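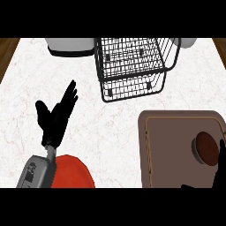
Stuart Lightfoot wants to know whether the Takodden kitchen pack is worth buying if all you have is one arm and a patient disposition. Yes, mostly. Details further down, Stuart, under One arm or two.

Takodden Kitchen Pack for Shahbazi Simulator
Countertop tasks for arms that have never broken a plate, and now never need to.

The Kitchen Pack is a set of 28 simulated countertop tasks covering the dull middle part of housework: picking up, putting down, putting in the rack, taking out of the rack because it went in wrong. Each task comes with a scripted reset, a success check and 100 starting layouts. You supply the policy and the optimism.

What is in the download
Task files and scene assets
Success checks, strict and lenient (start with lenient)
17 recorded demonstrations per task
A replay viewer
A printable sheet of error messages, with translations into English

Dishes and racks
Wire racks are where most grasping code goes to retire. Thin wires, lots of gaps, and a plate that would like to be anywhere else. We modeled the collision shapes wire by wire, so a plate that clips the rim will stop at the rim. Earlier versions used a simple box, and several customers wrote in to say how well their robots were doing. We were sorry to take that away from them.

If wire-level contact is too slow on your machine, set contact to coarse in the task file. Expect better scores and think less of them.
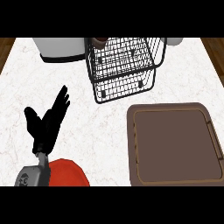

Kitchen Pack, countertop layout with wire basket, tray and red dish.

One arm or two
Of the 28 tasks, 17 can be run with a single arm. The rest are written for two, mostly because something has to be held while something else is done to it. You can load a two-arm task with one arm and the simulator won't complain. It will simply score you zero, over and over, with great courtesy.

Grippers
Hand-type grippers are supported out of the box. Parallel jaws need the adapter file from Posden, which is a separate download and has its own opinions about units. Read its notes first.

What it won't do
No water, no suds, no food that deforms. Anouk Van Damme is working on sponges and has asked us to stop announcing a date for them, so the date is June.

Licensing
One license covers one lab or one team, on as many machines as you like. Updates are included for the life of the version. Students can apply for the classroom license through Grurnero, our reseller, who will ask for a course code and usually reply the same week.

Requirements
Shahbazi Simulator, current release
67 GB of free disk space – the replays are most of it
A graphics card you haven't promised to anyone else

Page last revised 30 January 2020. Older task files still load, with warnings.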